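Moving the mail room: what changes for our virtual office clients

From October, all letters and parcels for our Citville clients will be received and sorted at the new building in Malville. Your business address stays the same, so you do not need to print new cards or change anything on your website. Only the place where we open, scan and forward your mail is different.

The old mail room was made for a small number of companies. Today we handle post for more than 300 businesses, and the shelves could not take it any more. In Malville we have a proper sorting area and a separate locked room for items that must be signed for. Clients who rent only an address, without a desk, will probably notice nothing at all — except that the scans should arrive earlier in the day.

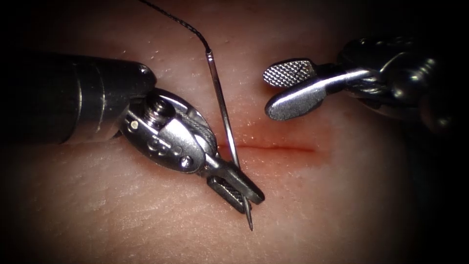 Two instruments over a practice pad with a short incision.

Some practical points. Letters which come before 11 a.m. will be scanned the same day. Later ones go into the next working morning. We keep the paper original for 6 weeks and after this we shred it, unless you have asked us to forward it. If you have a forwarding order with us, please check that the delivery address in your account is still correct. In the last months we had several envelopes come back to us, and each time the client had moved and forgot to tell us.

Parcels are a little different. We can store a parcel for three days free of charge, and then there is a small daily fee which you find in the price list. Please do not order very large or heavy goods to the office address without a word to us before. The front desk in Citville will still hand over parcels in person, but you must ask for this one day ahead, so that the Rotico van can bring it on its morning round.

We also change the way we send notices. Until now you got one e-mail for every letter, and for busy clients it was too much. In the new system you can choose between single notices and one daily list. The setting is under "Mail" in your account.

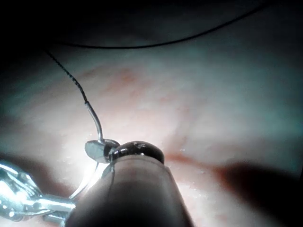 Abugri wrote to us after the first announcement that the daily list is welcome, but that letters from the tax office or a court should not wait for it. We think this is right. Letters of this kind will always have their own notice, marked as urgent, whichever setting you choose.

During the move itself there will be two days without scanning. Mail will be accepted as usual and nothing will be sent back, it will only wait a little. We will write the exact dates on the login page. If you expect something important in this time, please tell the front desk and we will look for it by hand.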